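From: Solange Landry
To: Skisamell Potters list
Subject: Re: Rims running on the blue-grey

Hello all,

Josée wrote:
> Has anyone had trouble with an amber rim over a matte blue?
> Mine ran right down onto the kiln shelf in February and I lost
> four plates out of the batch. I'm using the Siretti clear with iron
> added, brushed on, two coats. Should I be firing lower?
> Josée Zacharias

Josée, I felt for you reading this, I really did. I had the very same grief when I moved over to the Siretti, and I spent most of a winter blaming my poor old kiln for it (I even had the elements changed, which my husband still brings up at supper). In my case it was the thickness. Two brushed coats is an awful lot where it overlaps another glaze, and the overlap melts sooner than either one does by itself. I'd try a single coat, keep it to the very lip, and wipe back anything that strays onto the foot side with a damp sponge.

I wouldn't go lower on the firing just yet. You'll lose that lovely mottling, and then you'll be writing to us again about dull plates! What I would do is shorten the hold at the top. I hold for 22 minutes now and the colour is every bit as good. And do put a wash on your shelves, even if you're only doing a half load.

If you want my old notes, they're in the list archive as message 3368, with a correction in 3673 where I'd muddled the iron. The plate below has the sort of rim I mean, a thin caramel band and no more.

Warmly, and good luck with the next batch,
Solange
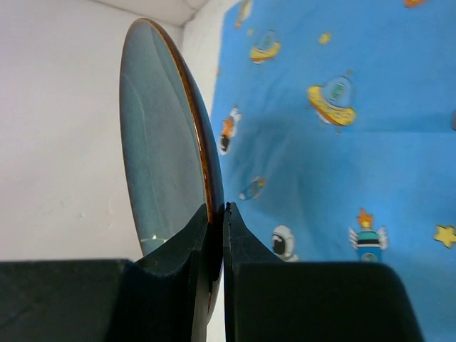 Josée Zacharias wrote back that one coat had never crossed her mind, that she would run a few test tiles with the shorter hold before risking any more plates, and did Solange sieve the iron first or just stir it in?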